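Ticket 3361
Site: Stestside, unit 109
Category: Plumbing / bathroom basin
Opened by: facilities desk
Status: Resolved, follow-up pending
Priority: Normal

Problem as reported

Bathroom basin drains slowly. Water stands over the drain after the faucet is closed and takes several minutes to clear. Resident also reports a sour smell in the morning. No leak under the basin. Other drains in the unit reported normal.

Entry 1

Called the unit and asked for a basic test before booking a visit. Resident filled the basin to a hand's depth with the drain closed, opened it and timed the result. Clearing time was well over the limit on the Jarwood basin sheet. Asked the resident to repeat with hot water. No change. Air bubbles came up during both tests, which points to a partial blockage in the trap or just below the drain fitting. A blocked vent was considered and set aside, as the shower on the same branch drains at normal speed.

Resident has used a liquid drain cleaner once, in September. Asked that no more be used before the visit.

Entry 2

Visit booked for Tue 30 January, morning slot. Sent the standard prep note: clear the basin rim, clear the cabinet below, leave one towel out.

The work order lists a Turunen pop-up drain. The parts list for the unit shows a Brelska fixed grate. These need different keys and the two records do not agree.

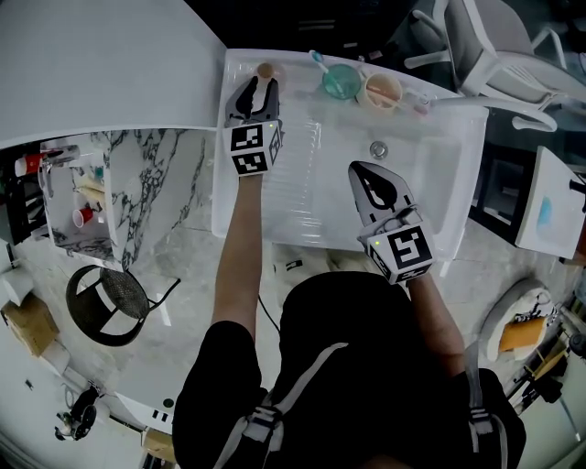

Attachment 1: basin and rim, round metal drain near the center, faucet arm at right.

Attachment reviewed. Drain is round and metal, set near the center of the basin floor. Maker cannot be confirmed at this size. Packed both keys.

Two cups with toothbrushes were still on the far rim, plus a small item that may be a toothpaste tube. There was also a small round tan object near the top left corner of the basin. Replied asking that all of it be moved before the visit, including the round piece. Anything that size can end up over the drain once the water is running – and if it is a cap, it should go back on whatever it came from.

Entry 3

On site. Rim and cabinet cleared. Repeated the fill test, same result as reported.

Drain is the Brelska fixed grate. Turunen key not needed. Grate screw was tight but came out clean. Removed a plug of hair and hardened toothpaste from directly under the grate. Retested: faster, still outside the limit.

Placed bucket, opened the trap. Heavy gray residue on the lower bend, no solid objects. Washed the trap, replaced the washer (part 1437) and refitted hand tight plus a quarter turn. Ran a short hand auger into the wall pipe. No resistance.

Final test: basin clears within the limit, no bubbles, no standing water at the drain. Checked the trap joints with dry paper after 2 full basins. Dry.

Smell was still faint at the overflow opening. Flushed the overflow with warm water and a little dish soap, using a squeeze bottle. Gone when I left.

Cause

Buildup under the grate and in the trap. The toothpaste residue was the larger part of it. The pipe itself is in good condition.

Advice left with resident

Rinse the basin with warm water for half a minute after brushing.
Lift hair off the grate weekly.
Keep caps and other small parts off the rim.
Flush the overflow once a month.
Do not use liquid drain cleaner on this trap. The washer is not rated for it.

Records

Work order corrected to Brelska fixed grate. The Turunen entry seems to have been copied from another unit on the same floor, so the neighboring records should be checked – separate ticket opened for that.

Follow-up call due in two weeks. If clearing time is still within the limit, close.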